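July, 11 at night

Too hot to sleep, so I'm writing! Aparecida called from Samonte and we talked for ages about the choir trip (she wants the early bus, I want the late one, you can guess who won).

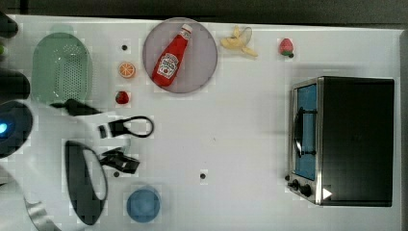

Then I finally paid the water bill, $118, ouch. Still haven't heard from Eliécer about the alto parts, and I'm hopeless without them. 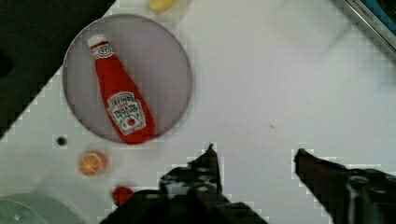
I did sing through the slow one twice in the bath, though, and my high notes are coming back! Bus leaves at 6:15. Must find my good shoes.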